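Last updated: Jun 8, 2022
Filed under: Help > Washing and Folding > Sportswear

Renthorpe Laundry: mesh jerseys and other thin tops

Do you take team kit as well as single shirts?
Yes. A single jersey goes in with your regular order. Team orders can be up to 126 pieces per drop-off. If you have more than that, call the Alvarado Street counter and we will split it over two days.

Can I wash mesh at home between visits?
Yes. Turn it inside out, use cold water and close any zippers in the same load. Leave out fabric softener, which builds up in the small holes.

Can it go in the dryer?
Use low heat only, and take it out while it is slightly damp. Printed numbers should go on a rack.

Do you iron jerseys?
No. We steam them from the inside. If you iron at home, put a cotton cloth between the iron and the shirt and stay off the lettering.

What does folding cost?
Folding is included in wash orders over 600 cents. For smaller orders it is 94 cents a piece.

Should I fold my things before I bring them in?
There is no need. Everything is shaken out and sorted on the table first. Please empty the pockets and undo any knots.

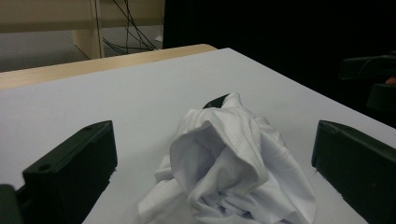

Thin white mesh fabric in a loose heap.

How do you fold something that thin?
Find the shoulders first and let the rest hang. Lay it face down, smooth it from the middle outward, bring in both sides and fold up from the hem twice. If the fabric slides, a sheet of tissue inside the first fold helps.

Why did my white top come back in a paper band?
White mesh snags easily, so we band it separately. The band can go in your paper recycling.

How long do you keep unclaimed items?
Until the end of the following month. Anything left over the holidays is kept through January.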